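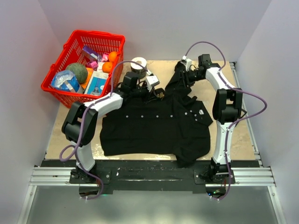

black shirt, mid fold. the top half is always where it goes wrong

Sun 1 Jun 2025. right. folding thread. because I've got a laundry mountain and would sooner type than face it

1/ black shirts first. always. they show every bit of fluff going so do them before the towels come anywhere near the table

2/ table not bed. I folded on the bed for years and my back hated me for it. the duvet sinks, the shirt sinks, you end up with a sort of parcel

3/ doesn't need to be a nice table. scuffed is fine, worn is fine. just run your hand over it for splinters or you'll get a pull in the fabric - ask me about the green jumper. (don't)

4/ hold it near the collar. top of the shirt is where the shape is. grab it by the hem and shake and the shoulders go off wherever they like

5/ two holds, one near the top middle and one up by the collar, then lift and lay. smooth downwards. don't tug sideways, that's how you get the wavy neck

6/ someone's asked about sleeves. sleeves in first, flat across the back, then sides, then bottom up to the top. if it's a t shirt skip the fuss and just tuck them in

7/ the Tosemcombe launderette has a big folding table by the window and I think about it more than is normal. 79p for a go on the small dryer last time I was in, might be more now

8/ no I don't use a folding board. had the Illo one, plastic, hinges went by November. it did make everything the same size which was lovely for the shelf. not lovely enough to buy again

9/ black things: inside out, cool wash, out of the machine quick. leave them sat in the drum and the creases set and then no amount of folding will save you

10/ ironing - no. hang it while the kettle boils, smooth it with your hands, fold it. nearly as good. work shirts excepted, I'm not a monster

11/ stacking. I go nine to a pile, any more and it leans. my sister's lot in Urmont file theirs upright in the drawer like records and fair play you can see everyting. I tried it, pulled one out, the rest fell over

12/ oh and do the pile facing the same way, folded edge out. looks like a shop. takes no longer

13/ someone says 34 black t shirts is too many. it's about 34. some of them are navy. you only find out in daylight

14/ fluff. tape round your hand, sticky side out, quick pat down BEFORE you fold. after is pointless, it's all on the inside by then

15/ the Opoku basket people keep asking about, yes still got it, yes the handle's still a bit wonky. holds one dark wash and a few socks. wouldn't trust it with wet towels

16/ socks are their own thread. not today

17/ ok that's the darks done, tea, then bedding. fitted sheets can go in a ball at the back of the cuboard where they belong

18/ eta - for everyone asking about buttons. top one and the middle one, leave the rest. keeps the collar up while you're folding and you're not there all day undoing them again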